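# Review: Merkus tidying arm, after seven months in a reading lounge

I keep the reading lounge on the upper floor of the Praltwood building in Stallthorpe. It has one long sofa, a wall of shelves and a table that is never tidy by evening. In August we bought a Merkus arm, a single arm on a wheeled base, sold for "light clearing of tables and counters". I wrote notes from the first day, and this review comes from those notes. English is my second language, so please forgive me if a sentence is stiff.

## What we paid and what arrived

The arm cost 2000 and the yearly service plan costs 500 more. For that money you get the base, the arm, one gripper, a charging plate and a tablet where you mark what is a table, what is a shelf and what must not be touched. The Juhász shop delivered it in two boxes and a young man stayed for the afternoon to teach us. The manual is 70 pages long and the translation is good.

Setting up the room took me two evenings. You walk the arm slowly along the walls, and afterwards you draw on the tablet where each kind of thing should live. I drew the books first. Then I drew the toys and ornaments, and then "small electrical", which is a category the maker provides and which later gave me the most trouble.

## What it does well

Closed books with a hard cover, lying alone and a little over the edge of the table, it takes almost every time. It moves slowly, but it is careful, and I never found a bent corner after such a lift. It also carries empty plastic cups without crushing them, and it puts cushions back on the sofa, although not always the right way up.

I was pleased with the noise. A person can read in the same room while it works. Some of our visitors did not look up from their page, and one small girl said good night to it.

The battery is better than I expected. It has capacity for a whole evening and the arm goes back to the plate by itself. Only once did it stop in the doorway, and this was my fault - I had moved the mat.

## What it does badly

Thin books lying flat are a problem. The fingers come down on both sides, they close, and the cover slides away. Sometimes it pushes the book slowly to the edge of the table to get a finger under it, and I think this is clever, but one time in our notes the book went to the floor. An open book is worse. The arm must decide if somebody is still reading it, and it has no good way to decide. In the settings you can choose "leave open books" or "close open books". I chose the first and I recommend this to everyone.

Cables it does not understand. If a cable is attached to something, the arm lifts the thing and the cable comes after it, together with whatever is standing on the cable.

Plants are the third difficulty. Leaves move when the arm comes near, then the arm stops and waits for them to be still. With the window open it can wait for a long time.

My colleague Uchenna Babalola kept the list of single pickups during the winter. We have 640 of them written down. By her marks, roughly two thirds ended with the thing in its correct place. The rest were dropped, refused or put somewhere strange - we found the stapler on the poetry shelf. 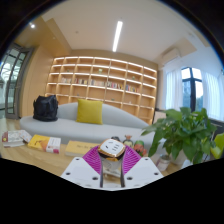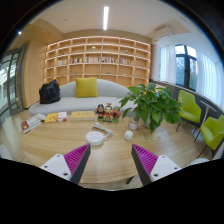 When I try to decide if a machine like the Merkus is worth its price, I think less about the speed and more about the mixture of things it will meet. A factory can promise its machine the same box every minute, and a lounge cannot promise anything. On our table there can be an open book lying near the edge, a thick yellow one that is flat and closed, little figurines, and a round power strip with its cable bundled next to it, all of this before you come to the leaves of the plant. A person clears such a table in two minutes and talks on the phone at the same time. The Merkus needs most of half an hour, and I still tidy the cable and the open book with my own hands.

## Should you buy it?

For a home, I would say not yet. For a place like ours, with long opening hours and many hard-cover books, it is useful in the last hour of the day, when everyone is tired. I would also ask the seller about softer fingertips. Ours were replaced under the service plan in the fifth month and the grip on shiny covers became clearly better.

We will keep the arm for another year. The shop has told me that an update for cables is planned, but they gave no date, so I did not count it in my mark.

My mark is three out of five.

Mar 17, 2024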